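Botstead Dormitorio, paquete de simulación para manipulación bimanual

Ficha de producto | Simulación | Licencia por puesto

Ordenar una habitación es una tarea que casi todos los adultos saben hacer y casi todos aplazan. Botstead Dormitorio permite que la aplace también su robot, con la ventaja de que aquí puede reiniciarlo. El paquete incluye el entorno doméstico, un robot de 2 brazos con pinzas paralelas y 86 tareas de recoger, colocar y guardar, escritas por Iltside para equipos que ya se aburrieron de apilar cubos. 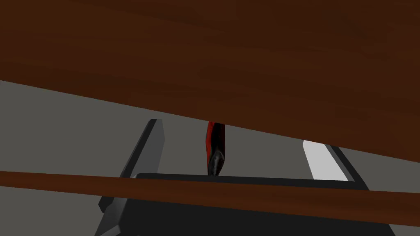
Las cámaras de muñeca vienen activadas de serie y no hacen favores. Si el brazo se mete donde no debe, la política recibe lo que hay, muebles en primer término incluidos, y tendrá que apañarse con ello. Quien prefiera vistas despejadas puede entrenar solo con la cámara del robot - es más cómodo, y se nota el día de la evaluación.

Los objetos se reparten de nuevo en cada episodio. Puede fijar la semilla para repetir una disposición concreta o dejar que el generador se divierta a su costa. La dificultad se gradúa en 5 niveles; el último lo llamamos "visita inesperada".

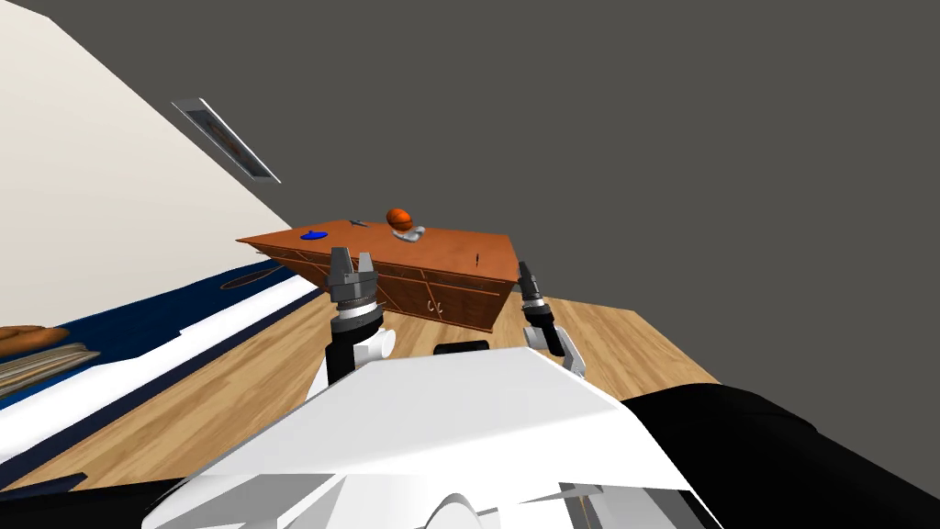

La teleoperación funciona con el mando Weerakoon, que se vende aparte, como todo lo bueno. Cada demostración se guarda con vídeo, posiciones articulares y apertura de las pinzas, y se exporta con una sola orden. Los episodios fallidos también se conservan. Jamie Catterall, responsable del producto, insiste en que son los más instructivos, y la verdad es que tiene muchos.

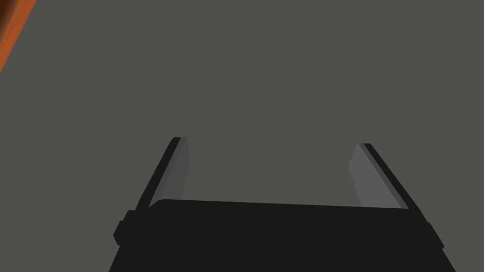
Cámara de muñeca derecha: pinza abierta, sin objeto entre los dedos.

Qué incluye la licencia
Entorno, robot y las 86 tareas
Editor de disposiciones
Soporte por correo durante 6 meses

Qué no incluye
Mando Weerakoon
Tarjeta gráfica
Paciencia

Distribución y presupuestos: Zuturia. Indique en la solicitud el número de puestos y si necesita factura antes de diciembre.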